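Fallik, unser Handgreifer: Bilder vom Basteltisch

Eigentlich wollte ich nur ein Werkzeug, mit dem ich meinem kleinen Roboterarm das Zugreifen vormachen kann, ohne ihn jedes Mal per Joystick durch die Gegend zu schubsen. Daraus ist dann Fallik geworden, ein Greifer zum In-die-Hand-Nehmen, mit denselben Fingern, die später auch an den Arm sollen. Gebaut wird er in der Gemeinschaftswerkstatt Rinon, zum Teil auch bei mir in der Küche (die Küche riecht seitdem nach warmem Kunststoff, tut mir leid).

Angefangen habe ich im März. Die ersten Finger waren viel zu gerade, damit bekam ich zwar einen Bauklotz zu fassen, aber nichts Rundes. Also krumme Finger gezeichnet, gedruckt, ausprobiert, wieder gezeichnet. Bei Version 16 habe ich aufgehört, die Dateien ordentlich zu benennen, und seitdem suche ich jedes Mal zehn Minuten, bis ich die richtige finde. Der Greifer wiegt jetzt 490 Gramm, und das merkt man nach einer Stunde im Unterarm ziemlich deutlich! Ein leichterer Griff steht ganz oben auf der Liste.

Die Würfel mit den schwarz-weißen Mustern sind die Marker. Darüber rechnet die Software aus, wo der Greifer gerade ist und wie er gedreht ist. Ich hatte erst flache Plättchen dran, aber sobald man das Handgelenk kippt, sieht die Kamera nur noch die Kante und die Position springt wild herum. Mit Würfeln ist fast immer irgendeine Seite zu erkennen. Das Einmessen hat trotzdem einen ganzen Abend gefressen, weil ich zwei Muster vertauscht hatte und der Greifer laut Bildschirm mit dem Griff voran durch die Tischplatte flog.

Geübt wird mit Sachen, die sowieso herumliegen. Becher sind dabei fieser, als man denkt: Der Körper wird nach unten schmaler, der Deckel ist glatt, und wenn man zu fest drückt, beult alles ein.

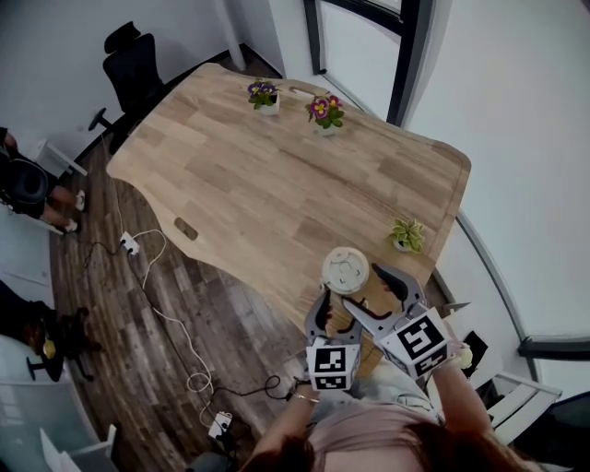 Finger offen, die runde weiße Scheibe liegt direkt vor den Spitzen. An so flachen Dingern bin ich am Anfang verzweifelt.
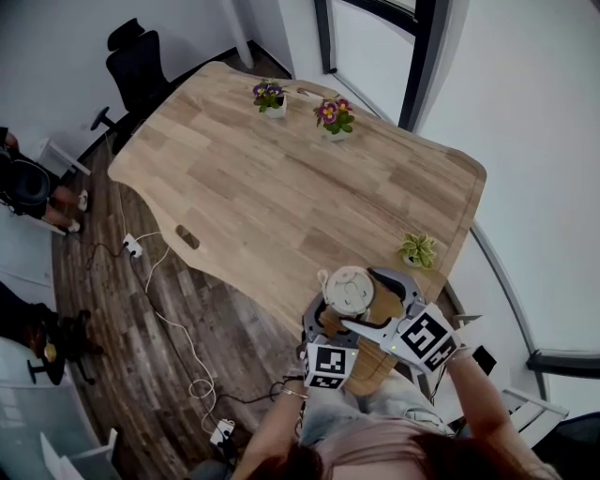

Haiyan Lei schrieb mir dazu, die Finger seien für Becher schon ganz brauchbar, aber der Abstand zwischen den Würfeln und den Fingerspitzen mache ihr Sorgen. Jeder kleine Fehler beim Winkel werde vorne an der Spitze größer, und wenn ich den Versatz nur mit dem Lineal gemessen hätte, dürfe ich mich über schiefe Griffe am Arm nicht wundern. Sie würde die Spitze auf einen festen Punkt setzen, den Greifer darum herum kippen und den Versatz aus den Aufnahmen ausrechnen lassen.

Tja, erwischt, es war das Lineal. (Ein gutes Lineal immerhin!) Ich habe es dann so gemacht, wie sie es vorgeschlagen hat: eine kleine Mulde in ein Reststück gebohrt, Fingerspitze rein und in alle Richtungen geschwenkt, bis mir der Arm wehtat. Aus 2729 Aufnahmen waren am Ende 2190 brauchbar, bei den übrigen war das Muster verwischt oder meine Hand davor. Der neue Wert liegt ein ganzes Stück neben meinem alten, und zwar ausgerechnet in der Richtung, in der der Arm beim Nachmachen immer danebengegriffen hat. Das war ein schöner Moment, ich bin einmal durch die Werkstatt gehüpft.

Was noch offen ist: Die Innenseiten der Finger brauchen einen besseren Belag. Im Moment teste ich verschiedene Streifen, und der griffigste löst sich leider auch am schnellsten wieder ab. Außerdem möchte ich die Halterung für die Würfel so umbauen, dass man sie abnehmen und exakt an derselben Stelle wieder aufsetzen kann. Zurzeit sind sie verschraubt, und nach jedem Abschrauben geht das Einmessen von vorne los. Zwei Passstifte würden wohl schon reichen, ich muss sie nur endlich mal bestellen.

Und das Licht! Vormittags geht es prima, nachmittags steht die Sonne so, dass sich auf den Markern Glanzstellen bilden und die Erkennung aussetzt. Mattes Papier hilft, mattes Papier wird aber auch schneller schmutzig, und meine Finger sind beim Basteln selten sauber. Wer einen Tipp für einen matten Lack hat, der die Kanten der Muster nicht anlöst: bitte in die Kommentare.

Die Druckdateien lade ich hoch, sobald ich sie sortiert habe. Wer vorher schon nachbauen will, kann mir schreiben, dann bekommt ihr den Ordner eben im jetzigen Zustand, mit »finger_neu_neu2« und allem. Neue Bilder kommen im Juli, dann hoffentlich mit dem leichteren Griff.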